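Kitchen Appliances FAQ

Questions about the appliances in our Modska rental kitchens. Last updated Sep 22, 2026.

Which appliances come with the kitchen?
Every unit has a refrigerator, a stove and a microwave. Dishwashers are only in the two-bedroom units.

Can I bring my own microwave?
Yes. Tell the office first so we can pick up ours and store it. You will need to put it back before you move out.

Can I run the microwave and the kettle at the same time?
Not on the same outlet. If the breaker trips, turn both off, reset switch 4 in the hall panel and start one at a time.

How do I clean the inside?
Unplug it, lift out the turntable and wash that in the sink with dish soap. Wipe the walls with a damp cloth. For dried-on food, heat a bowl of water for 3 minutes, leave the door shut for a bit and then wipe.

What should I use on the door?
A soft cloth and mild soap. No scouring pads and no oven spray, on the glass or on the controls.
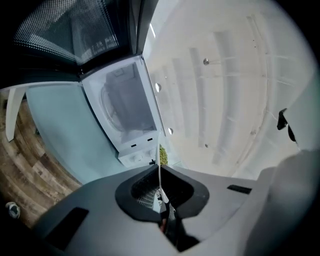 Keep plants, paper towels and mail away from any vents, and leave the top clear.

The turntable is cracked. Who pays?
Normal wear is on us. If it was dropped, we charge the price of the part. Either way, stop using it and let us know.

Who do I contact about a repair?
Unnur Østergaard in the office. Include your unit number and the model number from the label. Most repairs are done within 6 working days.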